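**Plirngate, Tue 23 June**

# Heads up: people are selling fake parking passes for the Brornholm lakefront concerts

Hi all! I handle press for the Plirngate parking office, and I'm writing because my inbox has been full of the same sad story since the concert schedule came out. You buy a lakefront parking pass from a stranger online, you pay up front, and then you pull up to the gate and the scanner says no.

So far we've taken 201 complaints (yes, before a single July show!). Most of the sellers are posting in neighborhood groups, and a few have been working the sidewalk outside the Bragança bakery with a stack of printed passes and a very friendly manner. The passes look pretty good. I held one next to a real one at my desk and had to squint.
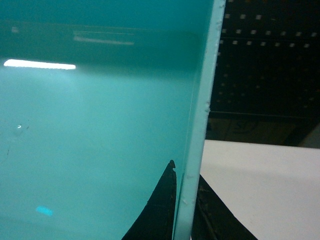

*Light on a glossy teal surface.*

We only release 600 passes per show, and every one of them is sold through Dreltero, the ticketing site the city uses. There's no second batch, no "staff allotment," and no cousin at City Hall with extras. If someone tells you otherwise, please walk away and keep your money.

A real pass comes to your phone with your license plate on it. If you've sold your car or you're riding with a friend, you can change the plate on Dreltero up to 3 hours before gates open, and it doesn't cost a thing. We don't accept paper passes or screenshots, so a printout won't get you in even if the seller swears it worked last week.
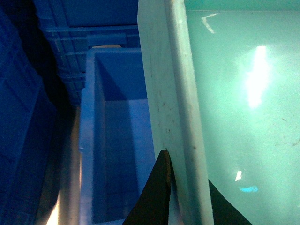 Photo: Plirngate Parking Office

Already bought one? Call your bank or card company first, then file a report with the police non-emergency desk. Hang on to the messages, the seller's profile name and the pass itself. I know it's embarrassing to report this stuff (I once paid for a couch that didn't exist), but those reports really do help the officers connect one seller to another.

And if you miss out on parking, the north lot at Brornholm Park & Ride has 2,000 spaces and it's free on show nights. The shuttle runs from there to the lake until the last concertgoer is off the lawn.

Reporters, I'm happy to talk! Reply to this release or call the press line at the parking office on weekdays.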